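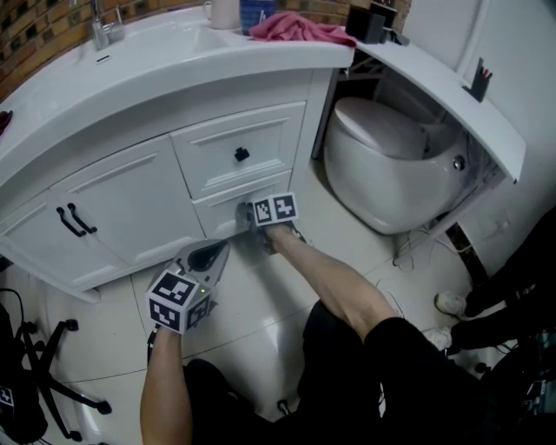

The bathroom vanity, finally

Hello from a slightly damp corner of Dodasbridge! Last month I promised you the hall closet, and I will get to the hall closet, but then I went looking for a nail file one Sunday evening and had to take nearly everything out of the vanity to find it. (It was in the kitchen.) So the closet has been bumped and you are getting the bathroom.

A few of you asked after the May issue what my vanity looks like, because I complain about it so much. It's the white one with the raised panels, two cabinet doors side by side and then two drawers stacked next to them. The countertop is all one curvy piece that swoops off to the right and carries on over the toilet, and I have never decided if I love it or hate it. It wipes down beautifully, I'll say that. But a curved counter with a shelf-ish bit at the end is basically an invitation, and in my house the invitation gets accepted every single day. Towels, cups, whatever was in somebody's hand when they walked in.

The white paint shows every fingerprint, too, mostly around those black handles. If you're choosing hardware right now, the curved bars on the doors are easier to grab with wet hands than the little knobs on the drawers. I would have bars on everything if I were starting over, but I priced that out once and then went and had a sandwich instead.

Anyway, I gave myself 40 minutes with the timer on my phone. It took closer to 80, and a good chunk of that was me sitting on the edge of the tub reading the back of a sunscreen bottle.

Where everything had been living

The upper drawer was the sensible one. Toothpaste, floss, the comb, the spare comb. The lower drawer is where things went to be forgotten. I pulled it all out onto an old beach towel in the hallway and it was hair ties, hotel soaps, four kinds of bandage, a travel sewing kit, the key to a suitcase we gave away, and so many free samples. I kept a tally of the samples and got to 14, most of them the same hand cream. My neighbor Bleddyn Jenkins took the hotel soaps off me for his camping box, so at least those have a future.

I got rid of anything I couldn't date. I know some of you are stricter and some of you are much looser (Jelle Van der Linden wrote in to tell me he's still working through a tin of foot powder from his first apartment, and good for him), but my rule is that if I have to sniff it and think, out it goes. Old medicines went in a separate bag for the pharmacy in Stemetside. Please don't flush those, and don't put them in the kitchen trash if you have kids or a dog who likes trash.

Then I wiped out the drawer. Warm water, a drop of dish soap, an old toothbrush for the corners where the powder cakes up. Leave it hanging open until it's properly dry, which in our bathroom takes most of an evening, and resist putting one single thing back in it!
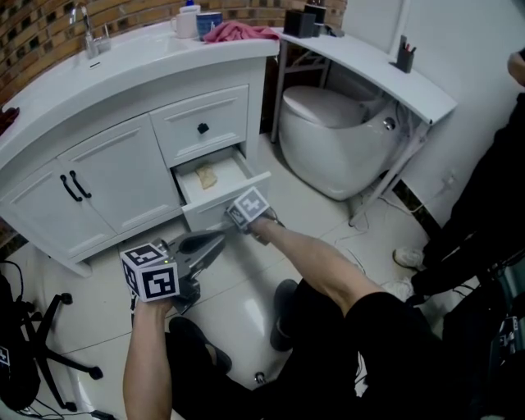
An almost empty drawer is a lovely thing

I have grown weirdly fond of that lower drawer now that you can see its white insides. One crumpled scrap of pale yellow in there and that's your lot. I've started pulling it open just to look.

The plan is to keep it light. I bought a set of Grumix drawer trays, the narrow ones, and I'm going to be fussy about them: one tray for first aid, one for hair things, and the rest of the space stays space. Measure the inside of your drawer before you buy trays, by the way. I measured the front, like a fool, and had to take the first set back.

Now, the countertop. I am less pleased with myself there. The pink towel is bunched up toward the right where it always ends up, and the mug and the blue cup are keeping each other company at the back. I've tried hooks. I've tried a ring. What I think we need is a proper towel bar on the brick-look wall, except drilling into all those little brown and tan tiles makes me nervous, so if anybody has done it without cracking one, please write and tell me which bit you used and how slowly you went.

The cups I've made peace with. They rinse easily in the sink and they're a whole lot nicer than a mystery puddle under the toothbrushes. I do pick everything up on cleaning night and wipe underneath, all the way along the curve, and that takes maybe a minute longer than wiping around things.

Your letters

Thank you for all the notes on fitted sheets! I had no idea it was such a sore subject. Ho wrote that she has stopped folding hers completely and just stuffs each set into its own pillowcase, and two more of you said the same, so I tried it and I'm converted. The pillowcases stack a bit lumpy but you can grab a whole bed's worth in the dark.

Somebody else asked if vinegar is OK on a shiny white counter. It depends what it's made of, so look up yours first or try a spot at the back. I stick with dish soap and a soft cloth and then dry it off, because the water marks by the faucet drive me up the wall.

And a hello to the new people. We're up to 297 of you on the list now, and I still write this at the kitchen table with the radio on, so forgive the typos.

Next time

The hall closet. Really. There are coats in there I don't recognize. If you want to do yours along with me, start by finding the vacuum attachments, and send me a note about the oldest thing you dig up. I'll print the best ones - names left off if you're embarrassed.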